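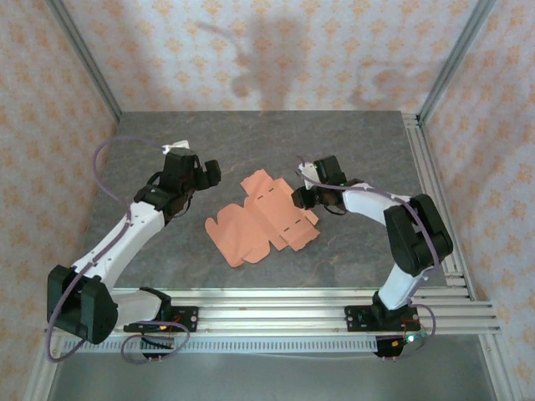

Right, curtains. Or not curtains, because I still haven't ordered any and the bedroom has had a bedsheet over the window for 3 weeks now. Every shop has the same greige linen and I don't want it. What I want is a pale cloth with a little orangey-peach print all over, flowers or stars or whatever those are, small enough that from the bed it just goes warm and blurry. I'd happily have that on three sides of me. Solange says it'll look like a nursery. Solange has navy blinds in every room so I'm not taking notes.

Measuring. Did it Sunday, did it again Tuesday, got different answers. Window is 1317 mm wide at the top and a bit less at the bottom, the whole house is like that. Went with the top. The drop to the floor from where the pole will go is 2043, which is of course longer than the ready-made ones in the short length and miles off the long ones. So either I hem or I pay somebody to hem.

I can hem. I made the cushion covers. (Two of them. The third is still inside out on the landing.)

Fabric shop on Saturday then. The one behind the bus station, not the nice one. Bloke there, Raphaël Caron, it's on his badge in full, very patient man, got down loads of rolls for me and let me take them to the door to look in proper daylight. Their lights are yellow and make everything look like custard. Take stuff to the door!! I bought a brown once that was green.

Near misses:

Frota, cotton, peachy dots. Lovely colour but thin as anything, you could read the paper through it. Would need lining and then some.

Flolten, heavier, tiny leaves. Really nice feel. Leaves all go one way up though so you can't turn it sideways to save on joins, and I only noticed that when he'd started unrolling it. Also dear.

Something with no name on the end of the roll, half price, cream with a sort of rust coloured sprig. I keep thinking about that one. There wasn't enough of it, he measured it twice for me. One curtain's worth. Could I do one curtain? Pulled to one side? People do that.

Came home with swatches and no fabric. They're pinned to the bedsheet. In the morning the Frota one practically vanishes and the Flolten goes a bit pink, and at night they all look identical so I don't know why I bother.

Then the pole. Bought a Stuler one, black, extending, the box says it'll do my width with room to spare. Fine. But the wall above the window is lath and plaster on the left and something like concrete on the right, so left side crumbled and right side ate a drill bit. Filled the left hole, waited, drilled again a bit higher, crumbled again. It's now more filler than wall up there. Solange reckons put a wooden batten right across, screw that in wherever it'll hold, paint it the same as the wall, then brackets onto the batten. Annoyingly I think she's right. My nan had exactly that in her front room and I always thought it was decoration.

Batten it is. Need to find where the solid bits are first. Knocking on the wall with a knuckle like an idiot, next door probably thinks I want something.

Lining, does anyone have opinions? Blackout lining is stiff and I've heard it sort of crackles when you draw it, but it's light at stupid o'clock at the moment and the sheet does nothing. Plain cotton lining plus a cheap roller blind behind might be the better way, and then the curtains can just be pretty. Budget was 60 quid for the lot. Pole has already had a fair bite out of that, so we'll see, proably not.

Also heading tape. Pencil pleat is what I know. Eyelets look easy but then the eyelets are the thing you see and I don't like them. There was a lady at the till buying the wave stuff and she said never again, so no.

Plan is go back next Saturday, ask if the sprig one has turned up in a longer bit, if not then Flolten and eat toast till July. Will put the hem measurements up when Ive done it as two of you asked. Double hem, weights in the corners, leave them hanging a few days before you sew the bottom because they drop. I didn't last time and they drag on the left.

Got to go, bins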